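Chapter 2
Soap, Water, and Why Clothes Come Clean

Most of us learned to do laundry by watching somebody else do it, and so most of us carry a few habits we have never once stopped to think about. My grandmother put a handful of salt in with anything red. Her sister in Andport swore by a long soak overnight, and the two of them argued over it every summer (very happily, I should say) until we children were sent outside. In this chapter we are going to look at what goes on inside the washer, and by the end you should be able to settle a few family arguments of your own.

Let us begin with water. Water is a fine cleaner for things like sugar, salt and sweat, which dissolve in it quite willingly. Grease is another matter. The tiny particles of water, which we call molecules, cling to one another far more strongly than they cling to oil, and so a drop of oil on a shirt is simply left where it is, however much you rinse. 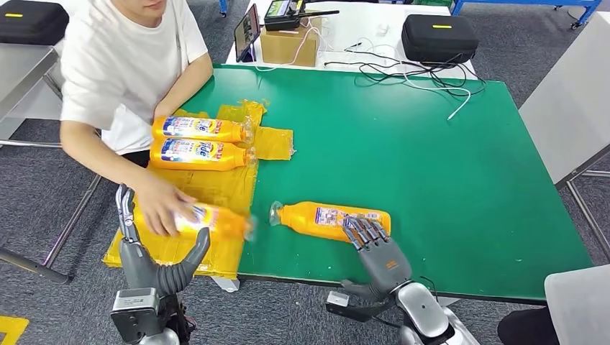
What does a detergent do that plain water cannot do?

It gives grease a way to mix with water. Each detergent molecule has one end that is drawn to water and a long tail that is drawn to oil. The tails bury themselves in the grease, the other ends stay facing the water, and with a bit of rubbing or tumbling the grease lifts away in tiny balls called micelles.

You can try this at your own kitchen sink! Put a spoonful of cooking oil in a jar of water, shake it well, and let it stand. The oil comes back to the top. Now add 2 drops of dish liquid, shake again, and wait 30 minutes before you look. The water stays cloudy much longer, and that cloudiness is oil, broken up small and held there by the detergent.

It is tempting to think that more detergent must mean cleaner clothes, and I believed it for years. Past a certain point, though, the extra only makes suds, and some of it stays behind in the cloth.
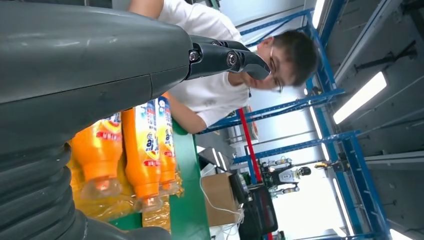

Natnael Yilma wrote to me after the first edition to say that his towels in Sedmont had gone stiff as cardboard, that he had halved his detergent on the strength of this chapter, and that the towels were still stiff. He asked whether the water could be to blame. I think he was on to something, for hard water carries calcium and magnesium, and these can leave fabric feeling rough whatever you pour in. We will come to hard water in the next section, and to what can be done for those poor towels.

Related chapters
Chapter 1: What Is a Stain?
Chapter 3: Hard Water and Soft Water
Chapter 4: Bleach, Sunlight and Color
Reading: Josiane Guillot, A Washday in Skonora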